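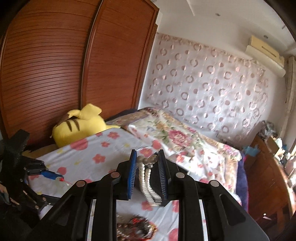
Rallonent Home Handling Group
Minutes of the fault review meeting, 24 March 2021

Present: Estela Henríquez (chair), Sebastián Godoy, Mirta Bravo, Benjamín Farías (minutes)
Apologies: Delia Insaurralde

1. Minutes of the last meeting
Accepted with one correction. Under item 4, "Marti" should read "Clanar". The Marti software was not changed.

2. Grip release fault, bedroom jewelry task
Sebastián went through the log for session 569. The operator had the bead necklace between the pads and was holding it over the bed when the right finger opened without a command. The necklace fell on the sheet. It was not damaged. The trigger reading stayed closed the whole time, so the operator did not let go by mistake.

The same thing happened twice more in that session and once in session 809, on a different hand-held unit. Mirta asked if smooth beads could be slipping out of the ridged pads and being logged as a release. Sebastián said no. The finger position changes before the load drops, in all four cases.

Benjamín opened both units on the bench. On the first, the connector behind the right finger was not fully seated and could be moved by hand. On the second it was tight. He does not think the connector explains everything and wants to look at the Clanar firmware as well.

3. Pinched finger
Mirta reported that an operator at the same home was pinched while picking up the necklace after the second drop. The finger closed again when the unit was still powered. Skin was red, no cut, no treatment needed. Entered in the incident book as 2181.

Estela said the session should have stopped at the first drop. Mirta agreed, but pointed out that the operator sheet only says to stop for "damage or injury" and a dropped item is neither. Sheet to be reworded.

There was some discussion about whether to fit a power switch that can be reached with the thumb. Sebastián is against it for now, as the handle would have to be reprinted. Left open.

4. Work on hold
Jewelry and other small items are on hold for all units until item 2 is closed. Folding and bedding tasks may go on with units that pass the bench check. The two faulty units stay with Benjamín and are not to be lent out.

Delia had sent a note asking if the data from session 569 can still be used. Agreed that the part before the first drop can be kept. The rest is to be marked and set aside, not deleted.

5. Bullow connectors
Quote received for the locking type. Estela thought it high. Benjamín to ask for a price on a smaller order.

Actions
Sebastián: compare firmware versions on all units, send list to Benjamín
Benjamín: bench check, 9 units; new quote from Bullow
Mirta: reword operator sheet, add "power off before reaching near the fingers"
Estela: call the operator and reply to Delia

Next meeting to be set when the bench check is done.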